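Claketti riders to cover 466 kilometres for school bikes

17 November 2021

The Claketti cycling club will set off from Bratthorpe in January on a four-day winter ride that aims to put 200 refurbished bicycles into the hands of pupils who walk long distances to school. The route runs for 466 kilometres, out to the coast and back, and two of the 4 stages finish on a climb.

It is the club's biggest outing so far, and we are thrilled to be sharing it. Every kilometre has been sponsored by a household, a shop or a workplace in the town – the last one went on Monday's post round of pledge forms and the club room cheered when the envelope was opened!

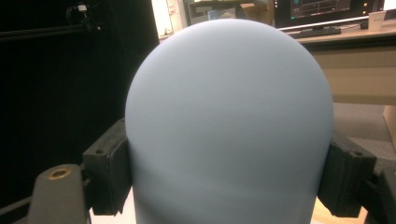
One rider in the squad said the second stage was the day to watch, with its long drag over open moorland and hardly a hedge for shelter. The same rider has been out on that road in sleet twice this autumn and still can't wait to get back to it.

Bicycles are being repaired and fitted out at the Nadik workshop, where each one gets new brake blocks, a new chain and a rear rack strong enough for a school bag. The Yalçınkaya bakery is feeding the riders at both overnight stops, and has promised its sesame rings for the morning starts.

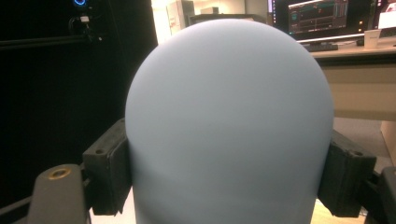 Pupils will receive their bicycles along with a lock, a pump and two sessions on basic repairs, so that a puncture on the way to class needn't mean a week on foot. Schools will keep a small stock of inner tubes and cables. Families pay nothing, and a bicycle stays with its rider until they leave school, when it can be handed on.

The squad rides as one group from start to finish, with no prizes and no stage winners. Anyone who would like to join for the final stretch into Bratthorpe is very welcome – bring lights, mudguards and something warm for afterwards.

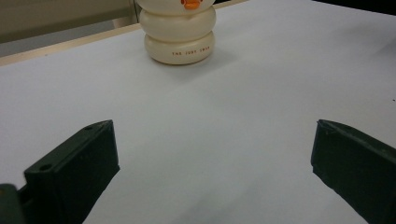

Yes please to the mudguards, added a rider from last winter's outing, who spent most of that ride behind a wheel without one and was washing grit out of a jersey for days.

Places on the final stretch can be booked at the Claketti club room, where pledge forms for spare parts are also available. The start and finish times will be posted there and in the bakery window in January.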